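What I Learned from Watching a Robot Practice

Saturday, January 22, 2022

I went to the open day at the Foulkes robotics lab in Cornelbridge expecting to be dazzled, and I came home wanting to write about patience instead. I hope you'll bear with me, because it takes a little while to get there.

There were 93 of us signed up for the morning, and we were taken through in small groups. My group had two retired machinists, a family with three restless children, and a woman from Aston who had driven 55 miles and asked better questions than all the rest of us put together. We began in the big room, where an arm stacked cups and waved at the kids. It was great fun, and I waved back (I'm not made of stone). But the part that has stayed with me was at the end of the hall, in a plain room with a few folding chairs and a screen on the wall, where the young man in charge of the simulator let us watch the lab's Zernwood program at work.

A simulator, for anyone who hasn't met one, is a make-believe room inside a computer. The arm is drawn, the table is drawn, the small things on the table are drawn, and the program that moves the arm gets to try and fail there as often as it likes before anyone lets it near a real motor. Our guide told us it had run 248 practice rounds overnight while everyone was home in bed. 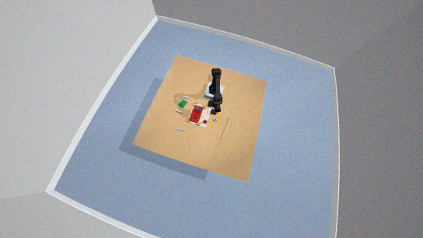
The children lost interest after a minute or two, and I can't blame them. But I pulled my chair closer. I taught piano to beginners for most of my life, and I know practice when I see it. You play the same four bars badly, and then a little less badly, and your mother calls from the kitchen that it's lovely, dear, and could you please close the door. I found I was rooting for that little black arm the way I used to root for the shy ones at the October recital.

Now, one of the machinists grumbled that it was only a cartoon, and that he'd paid for his parking to see a real robot. I understand him. A practice table in a computer never has a sticky drawer next to it or a cat walking across it, and our guide was quite open that what works on the screen can go wrong in the shop. He said they plan nearly 200 trials on the real arm this spring, and that he expects a good many of them to be embarrassing. I liked him very much for saying so.

Still, I think labs ought to show us more of this and less of the waving. When all the public sees is the polished trick, we go home believing either that the machines can do everything or that the whole business is a stunt, and then we vote and shop and worry accordingly. An hour with the dull part would do us more good. We could see how much work goes into a simple motion, and we could ask who decides when the practice has been enough -- the woman from Aston asked exactly that, and the answer took ten minutes and was the best part of my day.

So my suggestion to the people at Foulkes, if they are reading, is to put the simulator room first next time, while the children are still fresh and the coffee is hot. And please bring in some chairs with cushions. I would have stayed another hour.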